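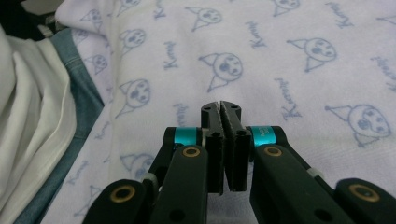 Wie weit ist die Aufnahme der Beispieldaten im Projekt Bramora fortgeschritten?
Zum Ende des Berichtszeitraums im Februar liegen 1475 der vereinbarten 2000 Demonstrationen vor, die übrigen 525 sind für die zweite Projekthälfte eingeplant.

Gegenstand der Förderung ist der Aufbau einer Sammlung von Beispielen für den Umgang mit weichen, verformbaren Textilien. Die Aufnahmen werden mit handgeführten Greifern an den Standorten Latmont und Kiltbridge erstellt. Die fachliche Leitung liegt unverändert bei Chiharu Takagi.

Stand der Arbeiten
Das Arbeitspaket »Decken und Überwürfe« wurde in beiden Standorten begonnen. Bedruckte Fleecestoffe sind ausdrücklich Teil des Materialplans, da wiederkehrende Muster die Zuordnung von Falten und Kanten erschweren können. Für diese Gruppe sind 300 Demonstrationen vorgesehen, von denen 200 abgeschlossen und geprüft sind. Das Arbeitspaket »Handtücher« ist beendet.

Abweichungen vom Arbeitsplan
In Kiltbridge verzögerte sich der Beginn um drei Wochen, weil die Einweisung der Bedienpersonen wiederholt werden musste. Der Rückstand wurde durch zusätzliche Aufnahmezeiten in Latmont teilweise aufgefangen. Eine Änderung des Kostenplans ist damit nicht verbunden.

Qualitätssicherung
Jede Demonstration wird von einer zweiten Person gesichtet. Beanstandet wurden vor allem zu kurze Sequenzen und ein verspätetes Schließen der Greiferbacken – beides wird seit Januar in der Aufnahmeanweisung gesondert behandelt.

Nächste Schritte
Vorgesehen sind der Abschluss der Deckengruppe, die Übergabe eines ersten Teilbestands an den Partner Hosoda sowie ein Testlauf des Lernverfahrens auf diesem Teilbestand. Über die Ergebnisse wird im folgenden Zwischenbericht informiert.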